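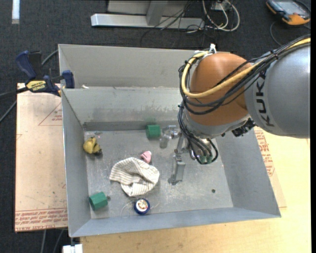 Is it worth paying extra for a compact camera when your phone already takes decent pictures?
Only if you want proper zoom, and even then I'd buy second-hand.

I've spent two weeks with the Skarkard 10, which the shop in Clustcombe was good enough to lend me, and I went in doubtful. The adverts say it will "change how you see". I see much as I did before, though my coat pocket now sags on one side.

The price is 600 pounds. For that you get a body the size of a bar of soap, a lens that pokes out when you switch it on, and a menu that somebody must have designed for a bet. Changing the light sensitivity took me five presses. Turning off the beep took me most of an evening, and it came back when I changed the battery.

Now the zoom. It's good, I'll give them that. I stood on the harbour wall at Plendedport and got a cormorant on a post, with the feathers sharp enough to see the wet ones sticking together. My phone turned the same bird into a smudge. If you like birds, or your children play football on the far side of a field, you can stop reading and go and try one.

Indoors I was much less taken. At my sister's birthday tea the camera hunted back and forth for a face, settled on the teapot, and gave everyone orange skin. Gudrun Solheim, who used to do weddings and knows far more than I do, had a go with it and told me to switch off the "smart scene" setting. That did help. I'd still like to know why it comes switched on.

Then there's the battery. The box promises 235 shots. I got nowhere near that on the cold days, and I wasn't using the flash. Perhaps they test them in a greenhouse. A spare costs extra, of course, and so does the charger that lets you fill the spare while the other one is in the camera.

Ivars Paju left a comment under my last post saying I should look at the older Tkachenko model, as the lens is as good and people are selling them for a third of the money. I've since tried one belonging to a neighbour. It's slower to start and the screen doesn't tilt, but I couldn't tell the prints apart, and I looked hard.

The film side I barely touched. It records sound like a man talking through a sock, and the wind at Plendedport finished off what was left. Anyone who wants it mainly for video should ask to hear a clip first, played through decent speakers.

The Skarkard goes back to the shop tomorrow. I've put in an offer on a used Tkachenko with a scratched lid, and I'm waiting to hear.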